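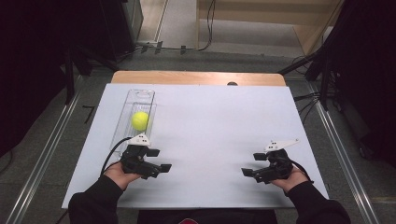
One comment under the dishwasher guide said the whole question was settled already, that a machine able to pick up a ball could pick up a sock, and that the rest was a matter of waiting for the price to come down. Another reader replied that the same thing had been said about ironing for years and the shirts were still in the basket.

Both of them could have tested it in an afternoon. This page explains how to take one chore from your house or your shop floor and find out how much of it a machine could do now. You don't need to own a robot. You need the chore, a table, something to grip with, and a pencil.

What you need

A table you can work at sitting down. A clear top with good light is enough. If the top is dark and your objects are dark, put a white board or a sheet of card over it.

The real objects from the chore. Use the actual cutlery, the actual bottles, the actual parts bin. Toy versions and clean samples will mislead you.

A pair of grippers. Hand-held ones with two flat fingers are the best choice, since they limit you the same way most robot hands are limited. Kitchen tongs will do for a first try. If you use tongs, wrap the tips in tape so they can't hook under things. Hooking is cheating here.

A phone or small camera on a stand. It should look at the work from a fixed place.

Paper with a line for every step of the chore.

Step 1. Pick one chore and make it small

"Clean the kitchen" is not a chore you can test. "Move the clean forks from the rack to the drawer" is. For a shop, "pack orders" is too big. "Take one bottle from the tray and stand it in the carton" is the right size.

Start with something that has one object and one container. A ball and a tray is a fine beginning. The ball looks the same from every side, it doesn't break, and it gives a little when you squeeze it. If you can't do your chore reliably with a ball, you won't do it with a wet glass.

Write down where the object starts, where it has to finish, and what counts as finished. For the forks, finished means in the fork slot with all the handles the same way. Be strict. A lot of robot videos get their good results by being relaxed about this line.

Step 2. Do it with your hands first, slowly

Do the chore the normal way and write every motion on its own line. Most people miss half of them the first time. You steady the drawer with your hip. You turn a fork over with your thumb on the way across. You shake off the water. You nudge the tray square with your little finger while the other fingers hold something else.

Mark any line where you used more than two fingers of one hand, where you used a part of your body that wasn't a hand, and where you did something without looking. Those marked lines are where a machine usually gets into trouble.

Step 3. Do it with the grippers

Now sit down and do the same list using only the grippers. Hold one in each hand if the chore takes two hands. Keep to these rules.

The fingers open and close. They don't bend.

You may not touch any object with your own hand, your sleeve or the table edge.

You may not brace the gripper against your other arm.

If you drop something, stop and write it down before you go on.

Work slowly. You are looking for the lines that can't be done, and going fast only hides them. Anything that rolls away counts as a drop even if it stays on the table.

The first thing people notice is how much they miss their sense of touch. With a bare hand you know that a cup is slipping before it moves far. Through a pair of stiff fingers you get very little of that, and you start squeezing harder to be safe. That works on a tennis ball. It doesn't work on an egg, a ripe pear or a thin plastic cup.

The second thing is the walls. An object lying in a narrow tray has to be gripped with fingers that also fit in the tray. Check the gap on both sides of the object before you go in. If there's no room for the fingers, you have three choices: come from the open end, tip the container, or change the container. A robot has the same three choices, and in a shop the third is nearly always the cheapest.

Step 4. Look at it from the gripper's side

This is the part most home testers skip. Set the main camera aside for a minute and hold your phone right above the gripper, pointing at the space between the fingers. Do a few grasps while watching only the screen. If you can't manage both at once, record it and watch it afterward.

From there you can see how much the fingers themselves hide. You can also see how plain an empty table looks up close, with nothing on it to tell you how far you are from the surface.
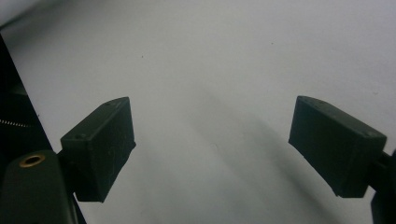 Distance is the hard part. On a blank, pale surface you have very few clues about height, and a shadow may be one of the few things that helps. Move a lamp and the shadow moves too, so a grasp that worked in the morning can come in too high or too low in the evening. Try your chore under two kinds of light before you write down any result. One should be the light you would normally have. The other should be worse.

Check the fingers while you're at it. Look at the flat inner faces, where the object gets held. Dust, grease or flour on those faces will change your results more than anything else you do that day. Wipe them before each round. Scratches on the outside don't matter much.

Step 5. Run it enough times

One good run tells you nothing. Do the same small chore over and over, with the object in a slightly different spot each time, and mark each run as done, done with a fix, or failed. "Done with a fix" means you had to let go and grab again, or nudge something back.

Don't reset the object to the same spot out of habit. People do this without noticing. Close your eyes and push it a little, or have someone else in the house place it for you.

My longest set was the forks, at 239 runs over several evenings in May. The first evening looked very good. Then I stopped placing the forks side by side and let them lie the way they come out of the rack, across each other, and the failures started. Two forks locked together at the tines are a different job from two forks lying flat. I would never have written that down as a separate step if I had stopped after the first evening.

You don't need to go as far as I did. Keep going until you stop seeing new kinds of failure.

Step 6. Sort your steps

Go back to your list and put each line in one of these groups.

Ready: it went right almost every time, in both kinds of light, with the object moved around. Simple picks of firm, dry, separate objects usually land here. So does setting things down in a wide open space.

Ready if you change something: it went right once you used a wider tray, a brighter surface, a handle on the lid, or one object at a time. Most shop chores have a lot of these.

Not yet: it failed in several different ways and no cheap change helped. Cloth ends up here a lot. So do knotted cables, thin sheets lying flat, bags that won't stay open, and anything stacked inside something else.

Look at where the "not yet" lines fall. If they all come at the end of the chore, a machine could do the first part and leave the rest for a person. If they're in the middle, the person has to be standing there anyway, and the machine saves you very little.

Step 7. Compare with what's for sale

Only now should you read a product page. Take your list with you.

The Jornley countertop arm lists at $895 with a two-finger hand. It's sold for sorting and simple tidying, and for the "ready" group it may be all you need. Ask the seller whether the hand comes with a camera or whether that's an add-on.

Vasseur makes a wider gripper for bench work. The fingers open farther, which is good for bottles and bad for narrow trays. Measure your tray before you order.

Skindora sells soft finger covers that go over flat fingers. They help with glass and fruit. They also make the fingers thicker, so run your tray test again with the extra thickness. A strip of foam tape on your hand-held gripper will show you the problem for almost nothing.

Ernura is a planning app that turns a written list of steps into a checklist for an arm. I use it for keeping the lists tidy. It won't tell you whether a step can be done.

With any of these, ask for an uncut video of your own chore, with your own object if they'll let you mail one. Ask how many tries it took. If the seller shows you a different chore and says yours is similar, go back to your list and see whether the marked lines match.

Common mistakes

Testing the easy half. Picking up is easier to test than putting down, so people test picking up. Putting a plate into a slot takes more care than lifting it.

Helping with the other hand. Watch your video for this. Nearly everyone steadies the container at some point.

Leaving out the cleanup. Someone has to wipe the fingers, refill the tray and pick up what fell. Put those on the list with their own lines and time them.

Counting speed too early. A slow machine that runs at night may be fine. A fast one that jams at 2 a.m. and waits for you until breakfast is a slow machine too.

Testing when everything is clean. Kitchens are greasy and shops are dusty. Do one round at the end of a working day, with things as they are.

Where my own list stands

Moving single objects between open containers: ready. Forks from the rack, with a wider rack: ready if you change something. Loading the bottom shelf of the dishwasher: mostly the second group, with bowls still failing. Emptying the lint filter: second group, and only with a tab glued to it. Socks: not yet. I can get one sock off the table with flat fingers nearly every time, but matching and folding the pair failed in more ways than I had room for on the sheet.

If you run your own test, post the list of steps along with the result. The step that failed is more use to other readers than the score.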